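Drimberg Playhouse Questions Jusstead's "Sold Out" Touring Claims

TOLENTINO, 25th May. The Drimberg Playhouse will not book the touring musical "Plernum" for its October season until it sees real ticket numbers, the theater said today.

Jusstead, the show's producer, has told venues that the spring run sold out every night and moved whole crowds to tears. The Playhouse asked for box office reports. It got 11 pages of social media comments and a figure of 1242 seats, with no word on how many were paid for and how many were given away.

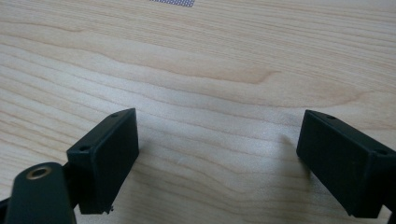

The hall in Tolentino holds 2000. Filling it for three nights on the strength of fan posts is a risk the Playhouse does not care to take, having been promised "phenomenons" before.

"Plernum" may well be a good show. The songs sent to us were pleasant enough, though the script was missing its second act. We would like to read the rest before we call it life-changing.

Jusstead has until the end of the month to send full reports. The October dates stay open to other companies in the meantime.

Contact: Drimberg Playhouse press desk, Tolentino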